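How to hand-wash and dry a coloured cloth without losing the colour

I have ruined more tablecloths, scarves and dust sheets than I care to admit, mostly by being in a hurry, so please take what follows as the advice of someone who learned it the slow way. It suits plain woven cloth in a strong colour, cotton or a cotton mix, of the sort you might throw over a table or use to line a drawer. Silk and wool want gentler handling and I shan't go into them in this page.

What you'll need

A clean bowl or basin that holds a good 12 litres, a mild liquid soap (I use the unscented one from Nisbet, the little hardware shop near me, but any gentle one will do), a white rag you don't mind staining, two old towels, and a clear surface bigger than you think you need.

Test the colour first

Wet a corner of the white rag, press it on the hem of your cloth and hold it there while you count slowly to twenty. If the rag comes away clean, carry on. If there's a faint tinge, wash the cloth on its own and keep the water cool. If the rag is properly stained, I'd give the cloth a first soak in plain cold water and test again once it has dried – some new cloths just have a lot of spare dye to let go of.

Washing

Fill the basin with cool water before you add the soap, and swish it about with your hand so there are no thick patches. I put in 2 teaspoons, and I promise you that is plenty. Lower the cloth in, push it under, and press it gently up and down for a few minutes. Try not to rub or wring it, however tempting that is when you find a gravy mark. For a mark like that, a drop of soap worked in with a fingertip does far more good than scrubbing.

Leave it for a quarter of an hour, go and have your tea, then tip the water away and rinse until it runs clear.

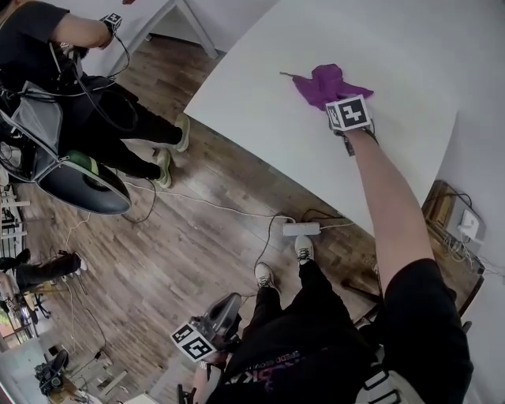

Strong colours such as purple, navy and deep red can look dreadful halfway through a rinse, and it's easy to lose heart. Keep going with fresh cool water and have a look again at the end. When you're ready to smooth the cloth out, give yourself a wide, plain table, like the big white one with the purple cloth bunched up on it. Hold down the crumpled part with one hand and coax the rest away from it with the other, working out towards the corners. Watch for any long thin fold or trailing thread along the way. A fold should be opened up, and a thread should be snipped with scissors, never pulled!

Drying

Lay the cloth on a towel, put the second towel over it, and roll the whole lot up like a Swiss roll. Lean on it with your forearms for a minute or so, then unroll it and shake the cloth out hard. In August I hang mine outside, always in the shade, with the right side facing in, and bring it back while it still feels a touch damp.
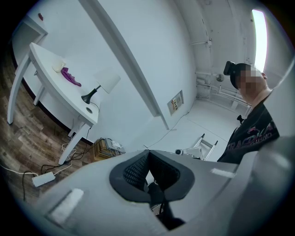
If you have to dry indoors, choose a room with a window you can open and keep the cloth well off the radiator, as fierce heat leaves the fibres stiff. A wide rail is kinder than a thin line, which presses a crease straight across the middle. Turn the cloth once, when the top feels nearly dry.

Iron it on the wrong side with a warm iron, moving with the weave, and let it cool flat before you fold it. I roll mine round a cardboard tube for the cupboard and tuck the loose end under.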